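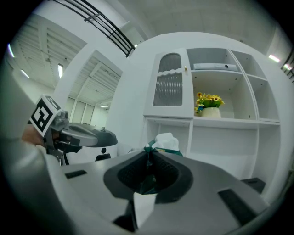 Frequently asked questions about the hand-held gripper comparison

What are you comparing?
Two hand-held grippers, which we call the Wostilus and the Ustach after their project names. We've been living with both since January, and people keep writing in to ask which one they should build or borrow (thank you, we do read every message!).

Do I need two of them?
For folding, wrapping or anything where one hand steadies and the other works, yes, you'll want a pair. Plenty of folks start with one and do just fine on simple pick-and-place.

How many demonstrations did you record?
We ended up with 1,368, and kept going a little past our goal of 1,000 because the later ones were so much smoother than the early ones. Please don't judge your own first afternoon too harshly.

How long can a person hold one?
We stop at 60 minutes and take a good long break. The Ustach is kinder on the wrist, while the Wostilus closes more crisply, and we go back and forth on which matters more.

The cube marker keeps dropping out of tracking. What should I try?
Check that the mount hasn't worked itself loose, then look for glare from overhead lights. Turning your elbow out a bit helps too, especially when your hands cross.

Will the recordings work with my arm?
We've replayed them on the Costello arm with the Bistero controller, and it took 4 tries to get the finger width calibrated. Other arms should be possible, but we haven't tested any yet, so do write and tell us how you get on.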